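Review: Arkico 43-piece repair kit, after one summer with old computers

I bought the Arkico kit in May, when my friend Yaqin Tang gave me her old desktop computer and said I could keep it if I could make it start. Before that I was using two screwdrivers from the kitchen drawer and one butter knife, so maybe I was an easy customer to please. I am not a technician. I work in the office of a language school in Dilcombe, and I repair things in the evening.

The kit comes in a flat gray case with a zipper. Inside there is one handle, 18 bits, a pair of tweezers, several plastic tools for opening, a small brush, and many little things I have no name for. The handle is the best part. It is a bit heavy, the cap at the end turns smoothly, and my hand did not hurt after a long evening. The bits are held by a magnet. It is strong enough for case screws but weak for the very small ones, and I dropped a laptop screw under the refrigerator, where it still lives.

With desktop computers I had almost no trouble. You lay the tower on its side, take off the panel, and there is enough space for the hand and for the light. The long bit reaches the screws near the edge of the motherboard without touching the other parts. I cleaned the fan with the brush, changed the memory, and put everything back in one evening.

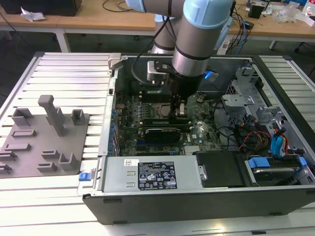
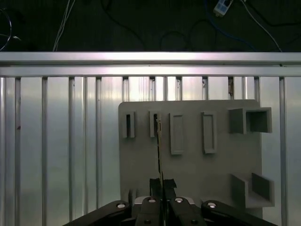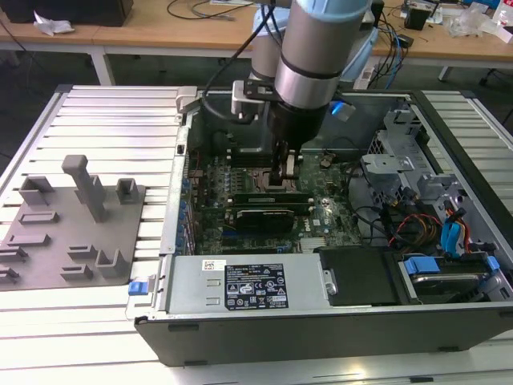 First and third: desktop towers on their side with the side panel off. Second: a thin dark plate held in front of a board with sockets.

Laptops are a different story. The plastic opening tools are too thick for a modern laptop. I bent the first one on the same day, and the second has a white line across it now, so I think it will break soon. My cousin Kaiwen Fang has the Prosumow set, which costs more, and his opening tools are thinner and made of metal. I borrowed one of them and the cover came off in a minute. On the other side, his handle is very light and slippery, and I prefer mine.

The tweezers are good for cables but the points do not meet exactly. The instruction sheet is one page with very small letters, and two of the drawings are printed upside down. A beginner will need to look for help in another place.

I wrote to the shop about the broken tool. A woman named Yuzhen Wei answered the next morning and sent me two new ones without asking for a photo. I was surprised and grateful.

Would I buy it again? For desktops, bicycles lights, toys and game controllers, yes. For laptops, I would buy the handle and bits and find the opening tools somewhere else. I give four stars from five. The zipper also gets stuck at the corner if you close it fast.

Updated September 2024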